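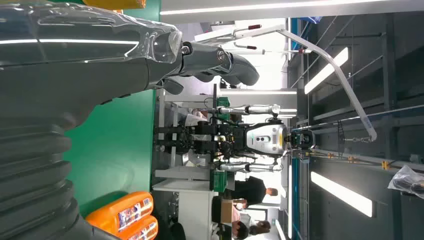 Too much soap and not enough water, came the reply when I asked the Dusthorpe residents' list what was wrong with the laundry room, and then a second message an hour later saying no, it was the people who leave their stuff in the drum. Open with that. Read both out. Pause for hands, or for the chat window, whichever we end up using.

Notes for the shared laundry talk. Last edited June 30, 2020. 20 minutes plus questions. Do NOT run over, the Cerar people are on after me and they have the slides with video in.

Say who I am, quickly. Managed shared laundry rooms, first at Rilau, now Dusthorpe. No training in textiles. Have read a lot of machine manuals.

PART ONE. WHAT GOES WRONG

Dusthorpe: 92 apartments, 11 washers, one long room in the basement. On paper fine. In February it was not fine. Smell, mostly. Gray scum on the door seals. Two machines throwing the same error every evening and everyone blaming the machines.

The first idea was new washers. Had the quote in my bag for weeks. Slide with the quote, blank out the total, people stop listening once they see a total.

What the repair guy pulled out of the drain filter: lint, a baby sock, coins, and slime. Slime is the one to talk about. Old detergent and body oil and softener, all set together like candle wax. He had it on a paper towel. Ask if anyone eating. Skip the close-up if they are.

Point to make: a washer that smells is usually a dirty washer. Sounds dumb. Say it anyway, say it slow.

Rilau story here (short version!!). Old building, hard water, people kept adding more soap as the towels weren't getting soft. Towels went stiff as board. More soap. Stiffer. Ran one load of towels with no soap at all, hot, and the window was full of suds. That's the story. Don't do the part about the radiator.

PART TWO. DOSE

The longest section, slow down.

How much do people pour. Ask the room. Most will say a capful. Then ask a capful of what, up to where. Silence. Good silence, leave it.

Caps are a bad measure. Lines inside can be hard to find, especially in a basement with one working tube light. The full cap is usually far more than a normal load needs. A lot of people fill to the brim as that's what a cap looks like it's for.

Things that change the dose: size of load, how dirty, how hard the water is. Most office clothes are barely dirty. They've been sat in. Kitchen towels and gym stuff are another matter. Water hardness, check with your water supplier, it's normally on their site, look it up once and write it on the wall.

High efficiency machines use little water. Less water, less soap. People hear "less water" and pour more to make up for it. Wrong direction.

Signs of too much: suds on the glass at the end of the rinse, clothes feel slick or a bit waxy, dark shirts with pale streaks, machine adds extra rinses and the cycle runs long. That last one matters for us. A cycle that runs long blocks the machine for the next person, who then gets mad and takes the clothes out. So the soap problem and the manners problem are the same problem, partly.

Signs of too little: collars stay gray, smell comes back once the shirt warms up. It does happen. Be fair about it.

What we did at Dusthorpe. Put one plain measuring scoop on a hook by every machine. Line drawn on in permanent marker. "Normal load, to here." Scoops vanished. Put up more. Scoops stopped vanishing, I guess everybody had one by then.

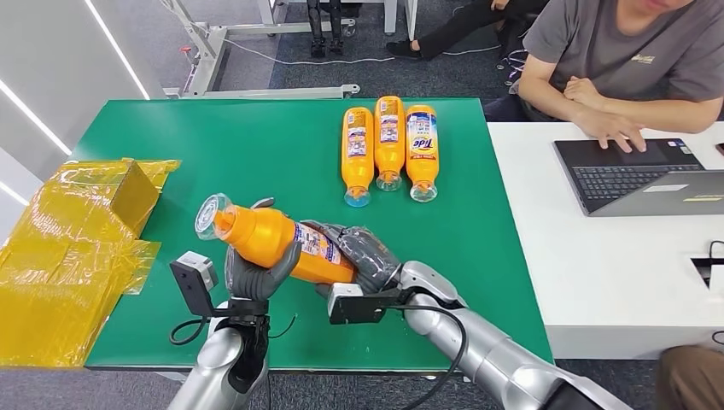
Shared shelves, and bottles getting mixed up. People at Dusthorpe leave their detergent down there to save carrying it, and then somebody uses the wrong one, and then there's a note on the door in capitals. The cause is that half the building buys the same thing. Line up three orange bottles with their caps facing you and good luck, unless one of them happens to have a blue-tinted cap and the others clear, and even then caps get swapped. Fix is boring: masking tape, apartment number, on the shoulder of the bottle and on the cap too. We left a roll and a pen on a string. Pen lasted a week, string is still there. Also store them upright in a tray, drips under a bottle turn into glue and the glue gets on somebody's clean sheets.

Do NOT pour one brand into another's bottle to use up the end. Had this at Rilau. And never never put bleach in an old detergent bottle. Stop on this one. Bleach stays in its own container with its own label, cap shut, up high, away from kids. And don't mix it with ammonia cleaners or with vinegar. Make eye contact. If on video look at the little light.

PART THREE. CLEANING THE THING

Monthly, not yearly. What we settled on:

Wipe the door seal, inside the fold, with a rag. The fold is where the hair is.
Pull the drawer out all the way. It comes out. Most people in most buildings don't know it comes out. There's a tab, press it.
Empty hot cycle, whatever the manual says for cleaning. Manual first, my opinion second.
Drain filter. Towel and shallow pan on the floor first. I have done it with no pan. Once.
Leave the doors open after. Big one. Sign on the wall says LEAVE DOOR OPEN, which for a while people read as the room door. New sign has a drawing of a washer.

Who does it: at Dusthorpe we pay the cleaners from Pfister to do the seals and drawers. Filters are me or the super. I'd rather it was all one contract but the filter job needs somebody who knows how to close it again, a filter not screwed back in straight is a flood. Ask me about that in the questions if there's time. It isn't a funny story if you lived under it.

Vent ducts for the dryers, different talk, but say one sentence. Lint trap every load, duct cleaned on schedule, lint burns. Ok that's one sentence more or less.

PART FOUR. THE TIMER FIGHT

Everybody's favorite. Clothes left in the drum.

We tried: sign up sheet (ignored), an app (half the building wouldn't, fair enough, not everyone has the phone for it), a stern letter from the landlord (made it worse). Show the letter? Maybe just the first line.

What stuck: a grace time. Cycle ends, wait 30 minutes, after that the next person may move your stuff into a clean basket, folded over not dumped. Baskets provided, white, washed. The basket being clean turned out to be most of the argument. People didn't mind being moved so much as being moved onto the floor or on top of a dryer with somebodys lint on it.

And a small whiteboard by the door. Apartment number and time your load ends. That's all that goes on it. No messages. The minute there are messages it's a different kind of board.

Quiet hours. Washers on spin go right up the pipes, the apartment over the end wall hears all of it. We stop new loads in the late evening. Had push back from shift workers, real push back, and they had a point. Compromise was the two machines furthest from that wall stay open all night. If you have the same problem look at where the noise goes before you set any hours.

Rubber feet help some. Leveling the machine helps more. A washer that walks across the floor is not level or is loaded with one bathmat. Bathmat on its own, don't. Put a couple towels in with it.

PART FIVE. MONEY, BRIEFLY

Didn't buy the new washers. Fixed the two bad ones, cleaned all of them, bought scoops and baskets and rubber feet. Cerar will talk about when replacing does make sense and I don't disagree with them, some machines are just done. Rilau ones were done. Check the bearings, if it sounds like a plane, it's done.

Coin vs card. No strong view. Coin boxes jam, card readers go down. If you go card keep one coin machine going while folks get used to it, older residents especially.

Raising the price per load: tell people a month ahead, say what it pays for. Put it on paper under doors, email doesn't reach everybody.

IF SHORT OF TIME cut part five first, then the scoops. Keep the bleach warning in whatever happens.

QUESTIONS THEY'LL ASK

Pods? Fine, one per normal load, put in the drum first under the clothes. Can't do half a pod so they're bad for small loads. Keep away from little kids, same as the bleach.

Powder or liquid? Either. Powder cakes in a damp basement, get a lid that shuts.

Softener? I'd skip it for towels. Makes them soak up less and it's a good part of the slime. People love the smell though, don't get into a fight over it, I did at Rilau and the meeting went an extra hour.

Cold wash? Fine for most stuff. But a room where all anybody ever runs is cold needs that hot empty cycle more, so tie back to part three.

Who pays if a machine ruins a shirt? Ask your landlord, ask your insurance, do not ask me.

Handout is one page, the wall sign with the dosing line on one side and the monthly list on the other. Leave the water hardness box blank for them to fill in. Bring tape. Bring one scoop to pass round, or hold it up to the camera.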